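Line drying through a wet spring

03/05/2022

Our dryer quit in the first week of March and I decided not to replace it. The repair quote was $780, and a new one would have cost more than that. We have a clothesline in the yard, a folding rack, and a spare room with a decent window, so I thought I would see how far those got us.

It rained for most of the month. I did 61 loads between then and now, and only the last few went outside. The rest dried on the rack in the spare room with a box fan pointed at it. Shirts and socks take overnight. Jeans take a day and a half, and the waistband is always the last part to give up.

Anything too wide for the rack gets laid out and folded on the bed.

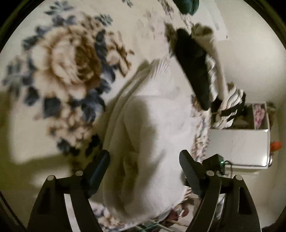
What I bought

Not much. The rack is a Pluno, the wide model with wings, and it holds one full load if you hang shirts by the hem. I added a second line outside, which took four screw hooks and an hour on a ladder. I also switched to Gesov clothespins after the cheap ones started leaving rust marks on pillowcases. They grip well, maybe too well on thin cotton.

The biggest change was the washer setting. I now run an extra spin on everything — towels get two — and it cuts the drying time by almost 4 hours.
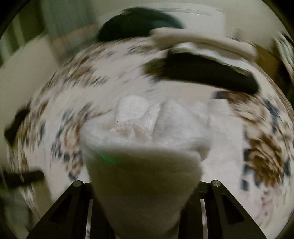 Diltasum

Towels are the weak spot. They come off the line stiff, and half a cup of vinegar in the rinse only helps a little. Shaking them hard before hanging does more. I have stopped using fabric softener because it made ours worse at soaking up water.

Sheets are easier than I expected. Fold them over the line in half, pin the open edges, and turn them once. In a light wind they are done by lunch.

I will keep going through the summer and look at dryers again in the fall. The old one is still in the basement with a box of paint cans on top of it.

1,346 views
4 comments
Share this post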